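# How to Get Sunscreen and Sweat Stains Out of Sports Shirts

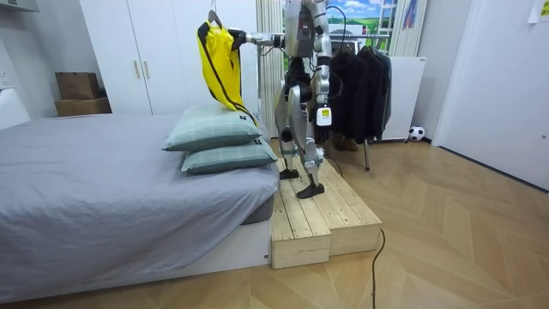
I have been washing other people's jerseys for longer than I care to admit, first for my brother's soccer team and then for both of my kids, and if there is one stain that still makes me sigh, it's the dull orange-brown ring that sunscreen leaves around a collar. It gets worse when you treat it like ordinary dirt and throw the shirt into a hot wash with bleach, so please don't do that! Bright colors need the most patience. On a vivid yellow shirt with a black stripe, like the one on the hanger, you have two jobs at once: lifting the mark out of the yellow and keeping the black from creeping into it. Everything below works for plain white shirts too, and you can skip the part about dye.

## What you'll need

- Plain dish soap, the clear kind
- White vinegar
- Oxygen bleach powder (not chlorine)
- A soft toothbrush
- A basin or a very clean sink
- An old white washcloth

## Test the dark part first

Wet a corner of the washcloth, put a drop of dish soap on it, and press it against the darkest panel for 60 seconds. If the cloth comes away clean, carry on. If it picks up color, skip the long soak and do the soap step twice.

## Work in the soap

Turn the shirt inside out. Rub dish soap into the collar and underarms with your fingers, then go over them gently with the toothbrush – little circles, no scrubbing. My neighbor Carmela Cirillo uses a nail brush and gets away with it, but I have fuzzed up two good collars that way. Leave it while you have a cup of coffee, then rinse in cool water.

## Soak

For sweat marks, mix one cup of vinegar into the basin with enough cool water to cover the shirt, and leave it for half an hour. Rinse it very well. Empty the basin, and only then make up the oxygen bleach following the amounts on the tub. The two shouldn't be mixed together. An hour is usually plenty for a colored shirt.

## Wash and dry

Cold water, gentle cycle, no fabric softener (it coats the fibers and holds on to the smell). Check the collar before you go anywhere near the dryer. If you can still see a shadow, go back to the soap step while the shirt is damp.

I hang ours indoors, away from the window, with the top button or zipper closed if there is one. By September we usually have a whole row of them going.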